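Subject: Re: Reading room hours at Lembridge

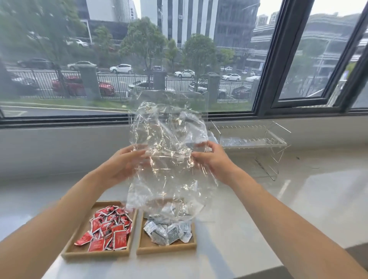
Dear members,

The Lembridge reading room will keep its present hours until the end of May. After that date it will close at 2 on Fridays. Requests for items from the Vomeswood deposit should still be sent in writing.

Byung-chul Maeng wrote on 2024-01-22:
> Could the office confirm whether the Friday hours are changing?
> I also need boxes 1068 and 1083 and was told both were out
> for rebinding.

Box 1068 is back on the shelf. Box 1083 remains with the binder, and Mr. Maeng will be notified when it is returned.

Khanyisile Hlongwane
Membership Office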